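Keeping old photo files in order at home

My daughter asked me in December for the pictures of her first school day. I was sure I had them. It took me 2 evenings to find them, and they were in a folder with the name "new folder 3". After this I decided to clean up, and I write down what I have learned, maybe it helps another person.

Start with one place. Collect everything in one folder before you begin to sort: memory cards, old phones, the USB sticks in the kitchen drawer. Do not delete anything on the first day. When you are tired you delete wrong things.

Name the folders by year first, then month, then a few words. I write 2016-08 lake with Huiling. The computer puts them in the right order by itself. If you write the month in words, April comes before January and you will be annoyed for many years.

For duplicates I use the free version of Todeck. It is slow with big folders, so I give it 500 pictures at a time and go to hang up the washing. Look at the pairs with your own eyes before you press the button. It told me once that two pictures of my sister were the same, but in one of them she has her eyes closed.

If your old desktop computer does not start any more, the pictures may still be on the hard disk. Pull out the mains plug before you open the case, and lay the case on its side on a firm table with good light. Put the screws in an egg cup.

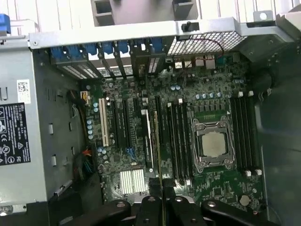
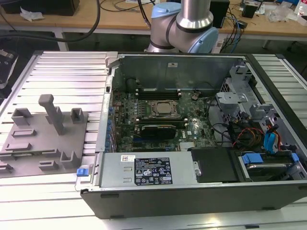 Desktop computer with the case open and the green motherboard inside.

Take a photo of the cables with your phone before you loosen the first one. Then the disk can go in an external case, and you connect it like a USB stick. Mine was from Valorby and the manual was only one small page, but it was enough. Copy all the files before you start to look at them. I know it is difficult to wait.

Paper prints are another job. Wipe the glass of the scanner with a dry soft cloth after every 15 prints, the dust from the albums is terrible. Write on the back only with a soft pencil. My uncle Dehua Luo used a ball pen, and now you can read his writing through everybody's face.

Keep 3 copies in the end: one on the computer, one on an external disk, and one in a different house. Mine is with my neighbour Qiuyue Dai, and her disk is in my wardrobe. We exchange them when we remember it. Put a paper label on the disk with the date of the last copy. The label on mine says January 24, 2023, so I should go and ring her bell.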